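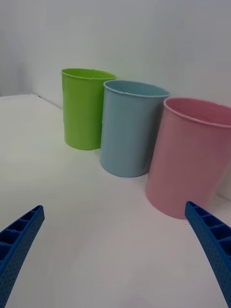 Green cup at the back, two more in front of it.

29 Jan 2018

The egg farm outside Pandstead wants to go from a size I can ignore to a size I can smell. I live 2 miles downwind, so I read the whole permit application, all 194 pages, over a weekend I had meant to spend on the couch.

The company is called Taver. Its consultants, Choi, were paid to work out where the odor will go. Their answer is "dispersed," a word that appears on nearly every page of the air section and once in the part about traffic. Manure will be dried on belts, stored in a shed and hauled to fields near Nitton, where I suppose it disperses again.

Some of it I liked. The belts sound better than the old pit, and the setback from the creek goes up to 100 feet. But the flies get one paragraph. Anyone who has tried to eat corn on a porch in this county in August could have given them a chapter.

I'm not against eggs. I had two this morning, and I'd rather they came from down the road than from three states away. I would just like the well testing done more than once every 5 years, and by somebody Taver doesn't pick.

Written comments are open until the middle of February. Mine is up to four pages – I have taken out the word "stench" and put it back in, and for now it's staying.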